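Last updated: January

How Our Robot Club Teaches a Robot to Set the Table

Have you ever tried to pick up a grape with oven mitts on? Then you already know a little bit about what it's like to be Iva!

Iva is the robot at our after-school club. She has two arms, and this season she is getting ready for the Drarnilska, a contest where school robots do everyday jobs around a make-believe kitchen. Our team is called Clavarari. There are 3 rounds in the contest, and the one we want to tell you about is called Snack Time.

The job sounds easy. There's a plate on the table. There's some food next to it. Put the food on the plate. You could do it while humming a song and thinking about dinosaurs! But a robot starts out knowing nothing about plates or food, so somebody has to teach her.

How do you teach a robot? One good way is to show her. Leena Niskanen, one of our drivers, steers the arms herself while a computer remembers two things the whole time: what the camera sees, and how each arm moves. One try like that is called a demonstration (say it DEM-un-STRAY-shun). Then Leena puts everything back in a slightly different spot and does it again. And again! We have saved 641 demonstrations so far, and our goal when we started was only 300. 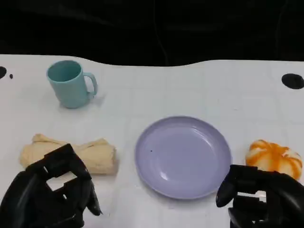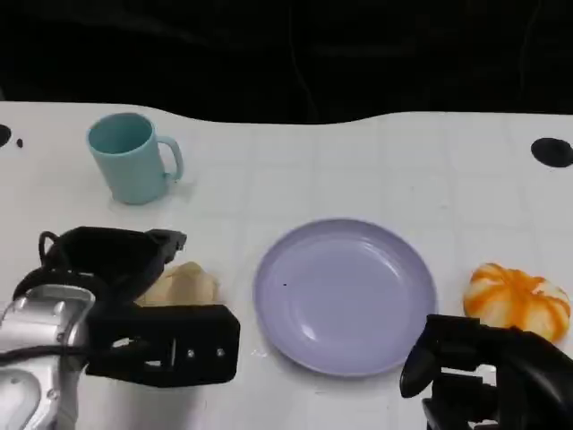 Both times, the plate is still waiting for its snack.

Issue 2, page 3

Look for the mug near the back. It isn't part of the snack, and Iva has to learn to leave it alone. Coach Siebe Van Damme likes to have an extra thing on the table, so that the robot practices reaching for the right one.

Now think about shapes. The orange and white one is round and plump, so fingers need to open wide to go around it. The pale one on the other side is trickier. When a thing is crumpled, it can look different every time you put it down — long and flat on one try, scrunched up on the next. You and I can tell it's the same snack. A computer needs to see it lots of different ways before it can make a good guess.

Squeezing is hard too. Squeeze too little and the food slips. Squeeze too much and it squishes out sideways. Your own fingers are full of tiny sensors that feel a slip starting, and you grip tighter before you even think about it. Isn't that amazing? Try it with a wet bar of soap tonight and pay attention to your thumb.

After the teaching comes the best part, when the driver lets go and Iva tries by herself. Tomás Mac Giolla calls out "Hands off!" and everyone goes very quiet. Some tries are great. On other tries she stops over the plate and stays there, as if she forgot what she came for. We write those down as well, and they help us choose what to show her next.

Words to know

Gripper: the part at the end of a robot arm that grabs things.
Demonstration: one saved example of a job being done.
Driver: the person steering the robot.

Try it at home: Put a plate, a cup and a rolled-up sock on a table. Ask a friend to close their eyes, then tell them how to move the sock onto the plate using only words. No touching! Count how many instructions it takes, then swap places and see if you can do it in fewer.

14 shares · 6 comments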